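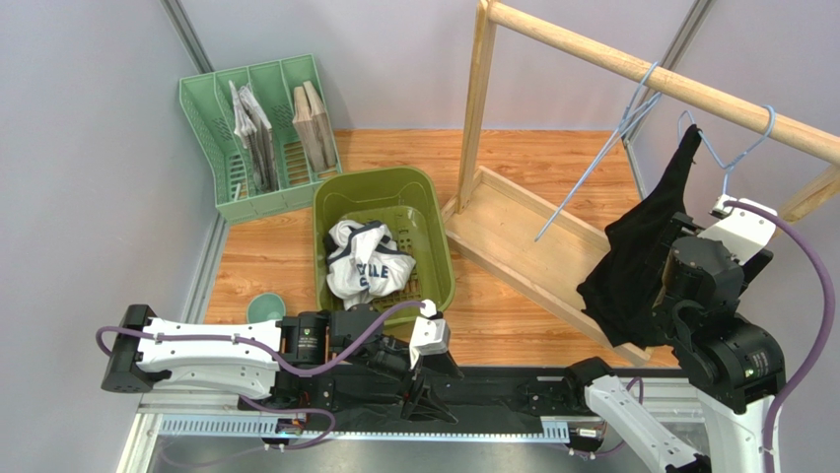 Cell 3, hanger task, right arm on the black garment.

April, 9.40. Started rewriting the cell rules, the old sheet having reached the point where rule 6 says "see rule 9" and rule 9 says "as rule 6". It came over from the Renaud job and was, I suspect, already a copy of something.

Current draft, for arguing with:

Nobody reaches past the rail while the arms are enabled. Holding a pose counts as enabled. So does "it's only thinking".

Speed cap stays at 17 per cent for any script that hasn't had 3 clean runs. Clean means no hand on the stop button, including the affectionate resting kind.

Cables get a look before every session, at full reach and folded up. The loops need slack, but a loop that can catch on the other arm is too much slack. I have tried to put a number on this and failed, so the rule says "look".

Objects go back to their start positions by the sheet. Memory is not a sheet. Mine in particular.

Both arms may work the same garment only if the script says which one lets go first. Hiteo's guidance note is good on this, in the four lines before it wanders off into signage.

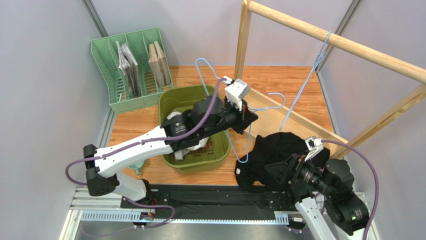
Do we have to log a stop if nothing went wrong?
Every stop goes in the log, with the time and who pressed it. A stop with no fault behind it usually means someone saw something they didn't like, and I'd rather have that written down than remembered at the pub.

The log stands at 575 entries, 83 of them with the reason given as "stopped". I recognise my own handwriting in a good many. New rule: the reason field must contain a reason.

Still open is grip force on thin wire. The Stostero sheet gives one setting for "rigid items" and another for "soft items", and coated wire is apparently neither. For now: lowest setting that holds through a slow lift, written on the run card, no changes mid-run.

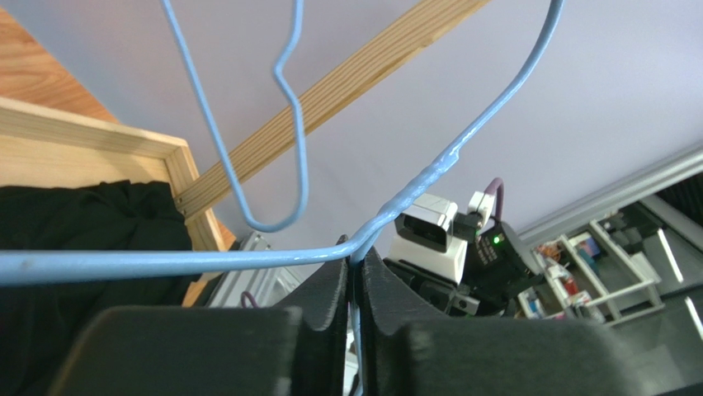
Crisanto Rivera wants the grip rule turned round, so that the card carries a maximum and anything below it is the operator's business. His point is that "lowest that holds" invites people to hunt for it by dropping things, and that we'd be logging drops as tuning. Annoyingly fair. I've put his wording in and kept mine underneath in pencil.

He also objects to "affectionate". It stays until the version that goes to Londia.

To do: renumber, print, take down the old sheet from both places it's taped up. Ask whether the speed cap applies to homing moves. I've been assuming it does.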